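Sat 9 July

Got up at seven to fix one thing in Flollolura before breakfast. Breakfast was at two.

The one thing was the ferry. In the last build the ferry between Kakley and the southern islands would leave the dock with you on it, and somewhere past the lighthouse it would keep going while you stayed where you were, standing on the sea with your hands at your sides. A tester sent me a very polite report about this under the title "ferry feedback." I have decided that is the nicest thing anyone has ever called it.

I had assumed the boat was moving too fast for the physics. I slowed it down. You still fell off, but now you had time to think about it. Then I found a line I wrote in March that resets the player's parent object whenever the weather changes, with a comment next to it that says "temporary." It rains a lot past the lighthouse. I put the rain there myself, for mood.

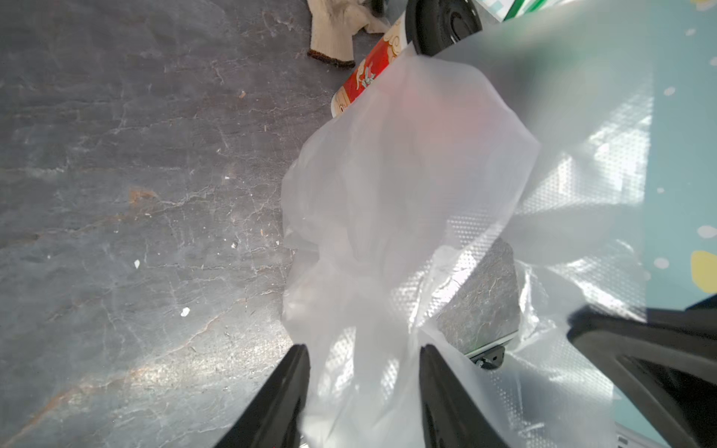
Deleted the line. The ferry works. The umbrellas in Kakley now all open indoors, but I can live with that until Monday, and the shopkeepers don't seem to mind.

After eating I did the inventory screen, which I have been avoiding the way other people avoid the dentist. It used to hold 1000 items and scroll like a wet mattress. Now it holds 2000 and scrolls slightly better, which makes no sense to me and I am not going to look into it. Sorting by weight is in. Sorting by name is in, except that everything starting with "the" lands in one enormous heap, and I have apparently named most of my swords "The" something. I was going through a phase.

Also moved the save button away from the quit button. They had been next to each other for over a year. I use the keyboard shortcut, so it never came up, for me.

Mail from Lavadmont. They like the trailer, they like the music, and they would like to know if the game could be "a bit more like Malhotra, but cozy." Malhotra is a tank game. I read the mail again after a walk and it still said that. I wrote a long reply, then a short one, then sent the short one, which was "Interesting, let me think about it." I have now spent part of a Saturday evening thinking about cozy tanks. You could put curtains in one, I suppose. A little stove. I made a note and then crossed out the note and then, around nine, wrote it down again in a different file.
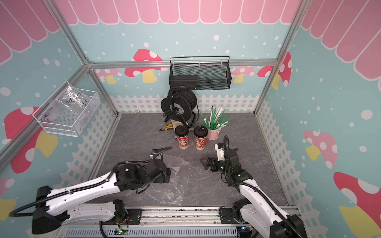
The bug list stands at 21, down from wherever it was when I stopped looking. Going by the titles, a good half of them are the same bug seen from different angles: the goats. The goats find a path to the player, which is correct, and then they find a path to the player's house, and then they are upstairs. One report just says "goats" and has a severity of critical. I tried making stairs expensive for them in the pathfinding, and they now queue at the bottom looking up, and honestly I find that worse.

Wrote the patch notes, my favorite part, since it's the only writing I do that has to end. Put "improved ferry reliability" at the top. Put "various goat changes" at the bottom and hoped people would skim.

Didn't touch the lighting, although I said I would. Didn't answer the forum thread about the fishing, either. They're right about the fishing. The rod takes longer to cast than the fish takes to lose interest, and I've known it since the spring.

Build is uploading now, at the speed my internet provider feels is appropriate. It says 2 hours, as it has for most of the last one. Tomorrow: umbrellas, then the swords, and nothing before breakfast.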